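The gripper that closed too early

25/10/2022

I lost most of two weeks to a fault that came down to one number in one file, and I want to write it up while I still remember the order things happened in. If you run arms in simulation and your grasps fail in a way that looks like bad luck, some of it may save you time.

The job is for Candeno. They want an arm to pick small pieces of audio gear off a bench and put them in a test fixture, and before anyone lets real hardware near real gear I have to show that the picks work in simulation. The planner is one I wrote in February and called Jullunley, after nothing in particular. The gripper driver is Tistedico, which I inherited and have never much liked. The two talk over a plain message queue.

For months this was fine. My nightly run is 200 pick attempts with the object at a random spot and a random angle, and it would come back in the morning with one or two misses. Then I swapped the test objects. The old ones were plain blocks. The new one is a flat black box with knobs along the top, much closer to what Candeno ships. The first night with it came back with 10 successful picks. The other 190 were failures, and the log gave the same reason for every one of them: grasp width below minimum. That means the fingers closed all the way and there was nothing between them.

My first guess was the object model. Knobs make for an ugly collision mesh, and I had let the tool simplify it automatically. I thought the fingers might be catching a knob, sliding off and closing on air. So I rebuilt the mesh by hand, with a separate simple shape for each knob. That took a day and a half. The next night gave me the same result, give or take a couple of picks.

My second guess was friction, which is everybody's second guess. I raised it well past anything a real finger pad could manage. No change at all. I should have stopped right there and thought about it. If silly amounts of friction make no difference, the fingers are probably not touching the object, and I could have known that on day three. What I did was go and change the solver settings, and I'm not proud of the next couple of days.

What finally helped was turning off the summary and stepping through one attempt slowly, with the viewer open and the joint log next to it. The arm came down over the box nicely. Then the log showed the fingers going to closed while the wrist was still well above the table. The arm went on down with closed fingers, stopped when the contact check tripped on top of the box, and reported that it had nothing in hand. Every part did what it was told. The close command was just arriving too soon.

So why had the blocks worked? The blocks were tall. Jullunley sends the close command when the wrist drops below a trigger height, and that height was a fixed value I had typed in for the blocks and forgotten. With a tall block, the fingers were already on either side of it at that point. With a low box they were still up in the air. The few good picks seem to have been cases where the queue was slow and the close message landed late. So my only successes were accidents, and if the queue had been a bit slower overall I might have shipped this.

The second half of the problem was in Tistedico. It has a check for exactly this case. If the fingers reach fully closed and the arm is still moving down, it is supposed to raise a fault and hold the arm. The check was there, and it was switched off. I found the line in the config with a comment from me saying to turn it back on after testing. I had turned it off to get rid of a false alarm with an earlier gripper model and never went back.

That is the part that bothers me. In simulation, a closed gripper coming down on a box costs nothing. On a real bench it's a pair of hard fingers pressing down on a row of knobs, with whatever force the arm will allow before the contact check trips. I looked up that force limit too. It was set to 300 newtons, a default I had never changed. Nobody was ever near it, but I was a few weeks from asking for bench time.

I have made 3 changes. The trigger height is gone, and the close command now depends on the measured top of the object and a finger depth set for each object. The planner also waits for the arm to report that it has stopped before it sends the command. The closed-while-descending check is on again, and the nightly run refuses to start if it's off. The force limit is down to something I would accept with my own hand under it — though I have no plans to try.

Last night's run had nearly all picks good. The misses left over are at steep angles close to the edge of the table, and those look like ordinary reach problems. I still want to read through every default in Tistedico, one line at a time, before the next release. A friend over at Wouters keeps their safety settings in a separate file that can't be edited without a second person signing off. I work alone on this, so I'm not sure who my second person would be, but I have at least moved mine into their own file.

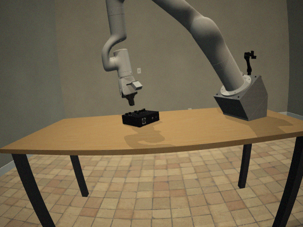 Next on the list is the message queue. Even with the stop report in place, I don't like that a late message could make a bad trigger look good. I'm adding a time stamp to every gripper command and having the driver reject anything too old. I also want to run the old blocks again with the new code, so that I have both sets of results side by side before I write to Candeno.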